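We use cookies to remember your settings. By carrying on you agree to our cookie policy. OK / Manage

Small Venues & Gigs > Anyone else going to see Sowa at Olomstead?

fernhill_pete
Evening all. I've just booked for Sowa at the Olomstead in January and I'm far too excited for a man my age! They're doing the whole of Griltesance, start to finish, with Ryota Kubo back on bass. I only found them through my daughter, who put the second side on in the car and wouldn't let me talk over it. Anyone else coming along?

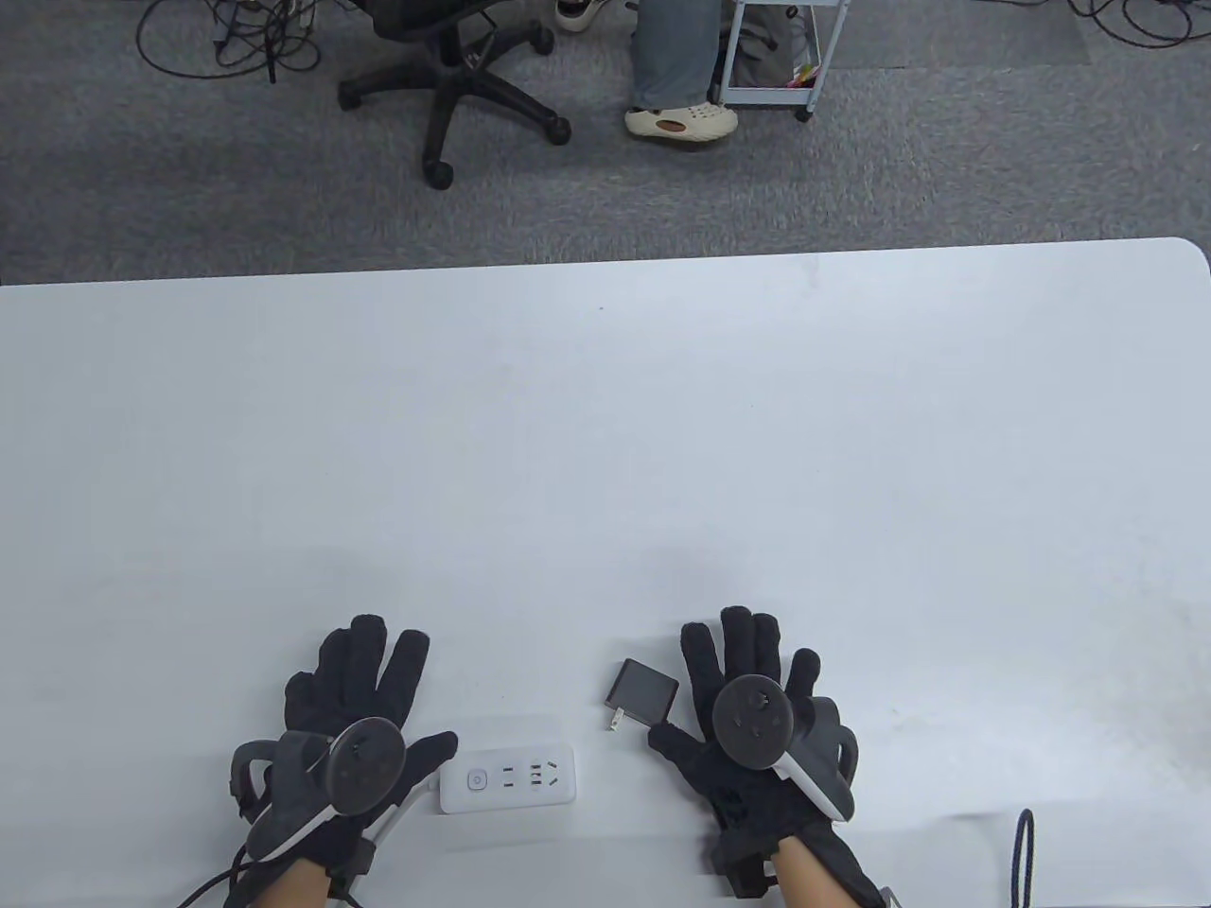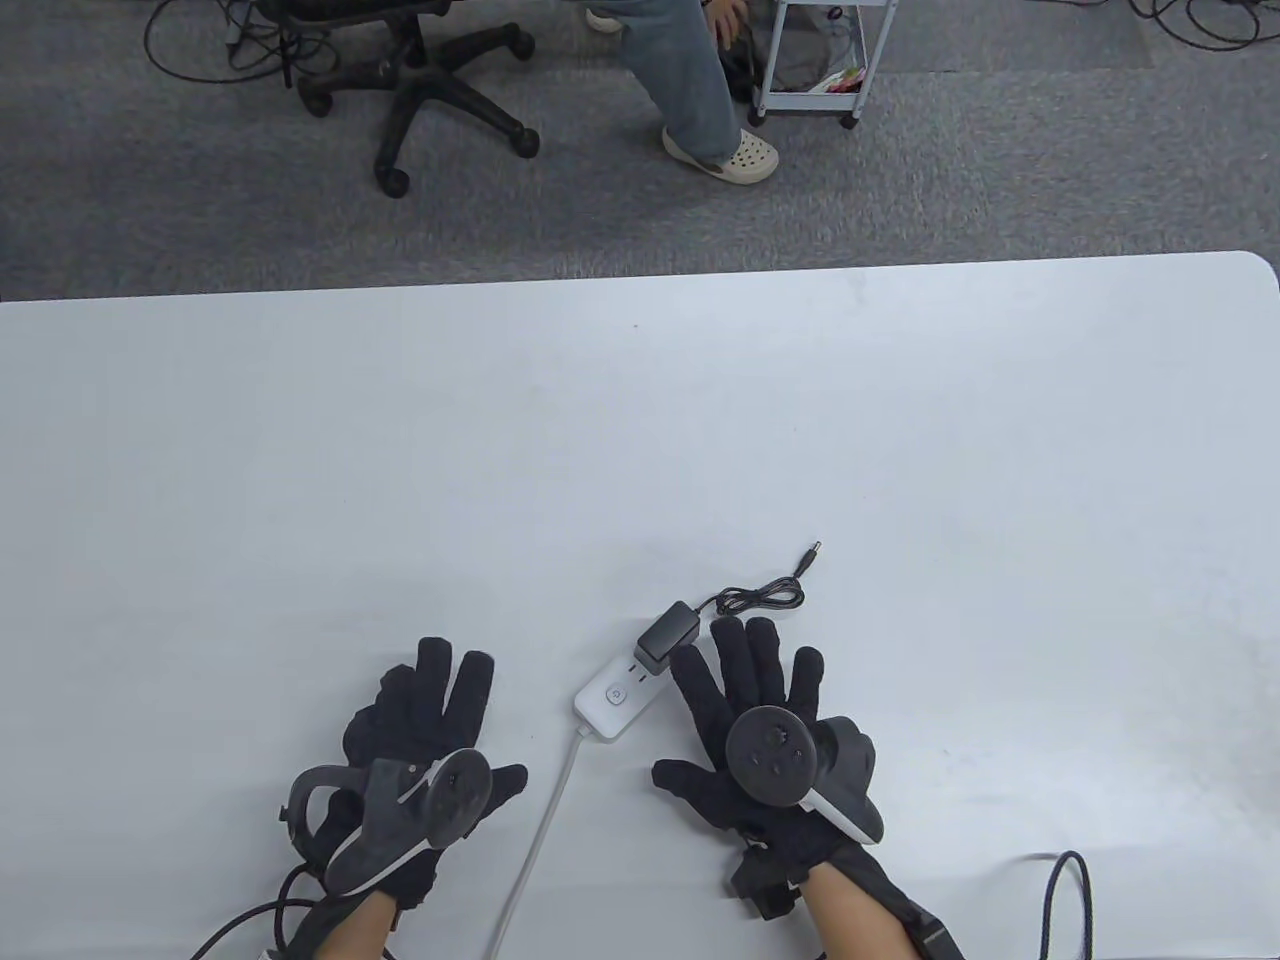
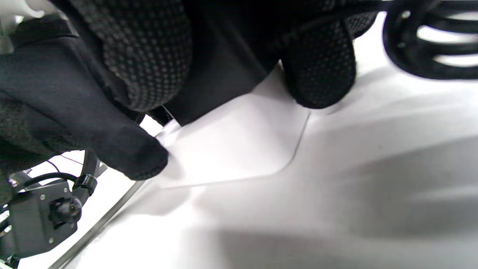

The ticket was £60 with the fees, so I'll be on sandwiches for a bit, but I missed them last time and have been kicking myself ever since.

marrowbone
Sixty quid! I love them dearly, Pete, but I paid less than half that when they played the same room for the first record. The place holds 500 and the sound at the back is like listening through a duvet. Get yourself down the front, left-hand side, and you'll be all right.

tilly_b
Oh, I don't agree about the back at all! I stood by the bar for Prorodard and heard every word (and got served quickly, bless them). It's the balcony you want to avoid. Also, a full album live is a funny thing, isn't it? I'm fond of Griltesance but the middle drags, and I'd happily swap two of the slow ones for anything off the early EP.

fernhill_pete
Tilly, the slow ones are the best bit! Isamu Tanabe's guitar on the fourth track makes me go quite wobbly. I'll give you the one with the long drum intro, mind.

marrowbone
With Pete on that. Has anybody still got the first pressing? There were only 159 on the green vinyl and I saw one go for £95, which made me feel a bit ill, as I gave mine to my brother-in-law.

tilly_b
Ask for it back! And Pete, doors are at 7 but the support is on early, so don't dawdle over your tea. I'll be by the bar if you fancy a hello.

fernhill_pete
Will do, first one's on me.

Recent threads
Prorodard: new singer, what do we think?
Earplugs that don't ruin the music
Last train home from the Olomstead
Selling: box of mixed 7-inch singles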